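로봇 학습 개론 강의 노트
4주차: 시연 데이터 수집 - 직접 교시와 원격 조작

4.1 두 가지 시연 방식

시연(demonstration)은 로봇이 모방할 상태-행동 쌍의 열이다. 수집 방식은 크게 둘로 나눈다.

직접 교시(kinesthetic teaching): 작업자가 로봇 팔을 손으로 잡고 움직인다. 중력 보상이 켜져 있어야 하며, 관절 각도는 엔코더에서 바로 읽는다. 양팔 작업에서는 한 사람이 두 팔을 동시에 다루기 어렵고, 작업자의 손이 카메라 영상에 들어가 관측 분포가 실행 시점과 달라진다.

원격 조작(teleoperation): 리더 팔의 관절값을 팔로워 팔의 목표값으로 보낸다. 영상에 사람이 들어가지 않는다. 대신 힘 피드백이 없으면 접촉 순간을 시각으로만 판단해야 하고, 통신 지연이 그대로 데이터에 남는다.

4.2 기록 항목

- 팔로워 관절 위치 및 속도
- 리더 관절 위치(행동 레이블로 사용)
- 그리퍼 개폐량
- 헤드 카메라 영상

행동 레이블로 팔로워의 측정값을 쓰면 접촉 중 가해진 힘의 정보가 사라진다. 리더 명령값과 팔로워 측정값의 차이가 접촉력의 간접 지표가 되므로 두 값을 모두 저장한다.

4.3 실습 과제: 기어 끼우기

실습용 데이터셋 Ploltitz는 원격 조작 시연 161개로 구성된다. 과제는 평기어를 원판의 핀에 끼우는 것이다. 끼우기 동작은 접근, 축 정렬, 삽입, 해제의 4단계로 나누어 레이블을 붙인다. 축 정렬 단계의 오차가 삽입 실패의 주된 원인이다. 핀에 기어가 걸린 상태에서 그대로 누르지 말고, 살짝 들어 올린 뒤 다시 정렬한다. 재정렬 동작도 잘라내지 않고 시연에 포함한다.

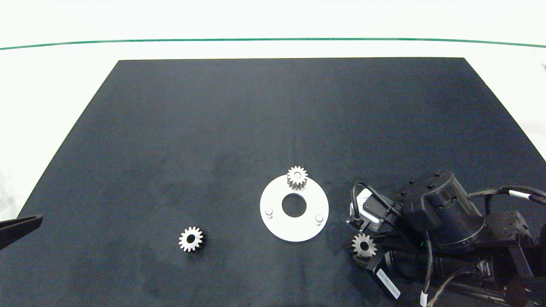 그림 4-1. 기어 끼우기 과제, 헤드 카메라 시점. 평기어 세 개 중 하나는 원판 위쪽에 있고, 하나는 원판 왼쪽 매트에 놓여 있다.

헤드 카메라만으로는 팔이 핀을 가리는 구간이 생긴다. 가림이 심한 시연은 별도로 표시하고 학습에 넣을지는 조별로 정한다.

4.4 과제

(1) 시연 10개를 골라 단계 경계를 표시하시오.
(2) 축 정렬 구간에서 리더와 팔로워의 관절 오차를 그래프로 그리시오.
(3) 재정렬이 포함된 시연을 제외했을 때 정책의 회복 동작이 어떻게 달라지는지 비교하시오.

제출: 수요일 수업 전까지. 문의: 조교 Adesuwa Danladi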